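列表存档 > 木工与旧家具修复 > 五金与表面处理

5月27日 星期二
发件人:Yogesh Dwivedi

主题:回复:旧柜门换拉手,原孔距对不上怎么办

Ginette,各位:

先引你上次的信,免得后来的人要翻存档。

> Ginette Poirier 写道:
> 我手上有一批从 Endley 老房子里拆下来的柜子,一共16扇门,
> 实木,油面,纹理很深。原来的铜拉手缺了几个,想全部换成黑色
> 直条拉手。问题有三个。
> 一,老孔距和新拉手差了几毫米,是补孔重打,还是把旧孔扩成
> 长圆孔?
> 二,旧拉手底下那一块颜色比周围浅,换细拉手以后遮不住,有没有
> 办法把颜色追回来,又不用整扇门重做?
> 三,Tronard 的深色蜡有人用过吗?店里的人说可以直接盖在旧油面
> 上,我不太放心。
> 另外,同一批里有个带抽屉的小木盒,漆面偏红,抽屉发涩,也想
> 顺手弄一下。

先说孔。我不赞成扩孔。长圆孔当时装得上,用一阵子螺丝就会往一头跑,拉手跟着歪,再紧也没有用。直条拉手尤其明显,歪一点就看得出来。我的做法是旧孔用同种木料的圆榫填满,胶用普通白胶,放一夜再削平,然后重新定位打孔。圆榫的端面是横断的纹,吃色比周围深,所以削平以后先不要上色,用细砂纸轻轻带一下,抹一层很薄的封闭底,再调色。如果新旧孔有一半重叠,也必须先填实再打,不填的话钻头会滑进旧孔里。

打孔用模板。找一块厚一点的硬木条,按新拉手的实际孔距打两个孔,侧边钉一条靠山,每扇门都拿它靠着门边量。孔距以拉手实物为准,包装上的数字我碰到过对不上的。从正面往里钻,背面垫一块废料夹紧,出口就不会崩。左开和右开的门分两堆放,模板翻面的时候写上“左”“右”。我有一次没写,结果两扇门打反了,又多填了四个孔。

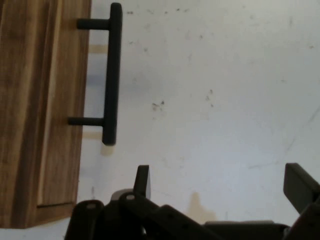 再说颜色。拉手底下浅,多半是几十年没有见光,也没有手上的油。完全追回来不太可能,我一般只求站着看不出来。顺序是先用软布蘸松节油把旧蜡和污垢擦掉,浅的地方多半会比你想的小一圈。干透以后用小毛笔点酒精染料,从浅色开始,一次只走一小块,顺着木纹拉细线,不要涂成一片。纹理深的木头反而好办,深色条纹往浅处接几笔,眼睛就顺过去了。点完放到第二天再看,湿的时候颜色不准。

Tronard 那罐蜡我没有用过,不评价。我用的是 Ametepe 的深棕膏蜡,500克一罐,Diltmont 那边的五金店有,货号1213。不管用哪一种,先在门背面靠铰链的地方试一块,等两天,用白布擦,布上掉色就不要往正面走。旧油面如果还发黏,什么蜡都盖不住,得先把油面处理干净。

螺丝也提一句。拉手配的螺丝通常是给标准板厚准备的,老实木门厚薄不一,同一批里都可能有出入。先量门厚,再买螺丝。不要用垫片凑,也不要硬拧到底,直条拉手的柱脚小,拧过头会在油面上压出一圈印子。

小木盒的抽屉,先别急着刨。把抽屉抽出来,看侧板下沿和盒子里面哪里磨得发亮,发亮的地方就是卡的地方。用铅笔在侧板上涂一遍,推拉几次,再看石墨蹭到哪里。多数情况用白蜡烛擦一擦滑动面就够了。如果是受潮胀的,放到干燥的屋子里两三周再决定,夏天刨松了,冬天会晃。你去年10月那封信里说的写字台,毛病应该也是这一类。

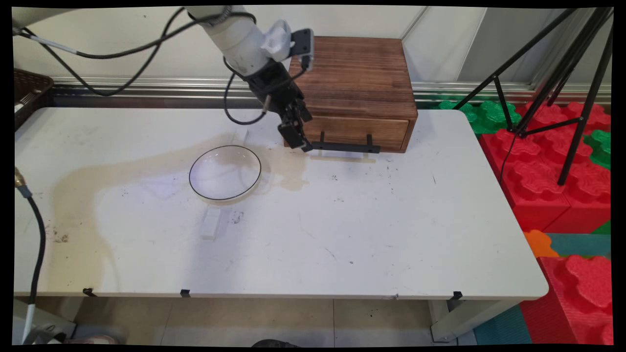

带单抽屉的小木盒,深红棕色,抽屉关着。

盒子的漆面,如果只是发乌,我建议不脱漆。先用温水加一点中性皂,拧得很干的布擦一遍,马上擦干,再薄薄上一层无色蜡。红色的老漆有的遇酒精就化,所以染料和虫胶都不要直接碰它,要试就在底面试。

还有一个问题想问列表上的人:有没有人手里有1875年前后那种铜拉手的拆件?Ginette 缺的只是几个,如果能凑齐,我倒觉得原样装回去更省事,孔也不用动,浅色印子也正好遮住。有的请直接回到列表,附上孔距和柱脚直径。

Ginette,你那边量好门厚以后把数字发过来,我这里有几盒不同长度的螺丝,合适的话寄给你。

Yogesh

订阅与退订请联系列表管理员 | 来信版权归各作者所有 | 返回顶部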